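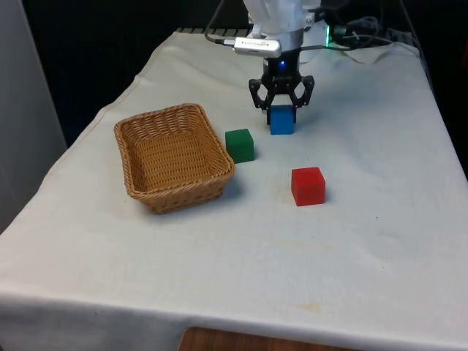
5. First pick-and-place run

Manuals > Truvex Tabletop Kit > Set-up guide > First pick-and-place run

27 February 2024, Vasanthi Bangera

Work through this section once the arm has been bolted down (section 3) and the controller has passed its start-up check (section 4). It covers laying out the table, teaching the pick positions and running the supplied cube program at low speed. The picture shows the arm with the blue cube between its fingers.

5.1 What you need

- the white cloth
- the wicker basket
- the red, green and blue cubes
- the Bruten hand controller, charged
- the stop button, plugged in and within reach of where you will stand

If your kit was supplied through Kamath, the cubes and basket are packed in a separate carton from the arm. The contents are the same.

CAUTION: The fingers can pinch. Keep hands, sleeves and lanyards off the table whenever the arm is powered. Press the stop button before you move anything on the cloth by hand.

5.2 Laying out the table

1. Press the stop button.

2. Lay the cloth over the table. Pull it flat across the working area and let the front hang over the edge. Small creases near the sides do not matter. A fold under a cube does, and will tilt it enough for a finger to catch a corner.

3. Put the empty basket to the left of the arm, with the opening facing up. It can sit at a slight angle. Leave at least 200 mm between the arm base and the nearest part of the rim.

4. Stand the green cube to the right of the basket.

5. Place the blue cube further back than the green one and turn it so that its front is square to the front of the table. Leave a clear space on its left and right for the two fingers.

6. Place the red cube nearer the front and to the right, well away from the basket.

7. Check that no cable lies across the open part of the cloth. Cables can run along the back of the table and down the side, provided they stay slack when the arm is at full reach.

8. Check the plug in the left end of the silver bar on the front of the arm. Its cable should make a loose loop before it goes up. Do not tie this cable tightly to the arm.

Note: The cloth supplied is plain and matt. If you replace it, use another plain one. Marks and light stains will not upset the program. Checks, stripes and shiny plastic sheeting may.

5.3 Powering up

1. Release the stop button by turning it clockwise.

2. Hold the power key on the hand controller until the Truvex name appears.

3. Wait for the light on the front of the gripper housing to come on. A steady blue light means the gripper is ready. If the light flashes, go to 5.7.

4. Select Home and hold the enable key. The arm moves up and back to its rest position. Let go of the key at any time to stop the movement.

5. Select Gripper, then Open. The fingers should spread evenly. If one side lags behind the other, switch off and look for packing foam in the linkages. It is easy to miss a piece when unpacking.

5.4 Teaching the pick positions

The program needs one pick position for each cube. Begin with the blue cube. It is the furthest back, and if the arm can reach it without strain the other two will give no trouble.

1. Set the speed to Slow.

2. Using the jog keys, bring the gripper over the blue cube with the fingers open.

3. Turn the wrist until the fingers line up with the left and right sides of the cube.

4. Lower the gripper in small steps until there is a finger on each side. Stop while the tips are still clear of the cloth.

5. Look at it from the front and then from the side. The gap should be the same on both sides of the cube. Correct it with single taps of the jog keys. Holding a key down moves the arm too far for this.

6. Select Gripper, then Close (soft). The cube should stay where it is as the fingers meet it. If it slides or twists, open the fingers, correct the position and close again.

7. Select Save position and choose Blue.

8. Open the gripper and raise it straight up before moving sideways.

9. Repeat for the green cube and then the red cube. The green one stands close to the basket, so check the outer finger and the linkage against the rim before lowering.

CAUTION: Do not lower the gripper onto the rim of the basket. Wicker gives a little and then springs back, and the controller may not register the contact as a collision.

5.5 Teaching the drop position

1. Raise the gripper clear of all the cubes and move it over the middle of the basket.

2. Lower it until the fingertips are just inside the opening. There is no need to go down to the floor of the basket.

3. Open the fingers fully and check that neither touches the rim.

4. Select Save position and choose Drop.

All three cubes use the same drop position. They land where they land, and one may come to rest on top of another. Anyone who wants them side by side should see Multiple drop points in section 8.

5.6 Running the program

1. Check that the cubes are still in their taught positions.

2. Select Programs, then Cubes to basket. Leave the speed at Slow.

3. Stand clear and press Run. Keep one hand near the stop button for the first full run.

4. When the arm returns to rest, press Stop on the hand controller, then press the stop button. Take the cubes out and put them back on the cloth.

5. Do 6 runs at Slow. If all of them finish without a dropped or pushed cube, the speed can be raised to Normal.

The cubes do not have to go back in exactly the same place every time. The soft close will centre a cube that is up to 4 mm out to either side. Beyond that a fingertip may come down on the top face.

5.7 If something goes wrong

Gripper light flashing: The gripper has not been found by the controller. Switch off, reseat the plug at the wrist and start again from 5.3.

Cube slips out while lifting: The fingers are gripping too high. Teach the position again, slightly lower. Wipe the finger pads with a dry cloth.

Arm stops above the basket: The drop position is too near the edge of the reach. Move the basket towards the arm, keeping the clearance given in 5.2, and save Drop again.

Cloth moves with the cube: The fingertips are too low and are catching the fabric. Raise the position and pull the cloth flat.

Controller shows Service due: This message appears after more than 500 cycles. The arm will still run, but the finger pads should be checked for wear as in section 9. Replacement pads are ordered from Drallier using the form at the back of the guide.

Note: Controllers supplied before May last year show Check pads in place of Service due.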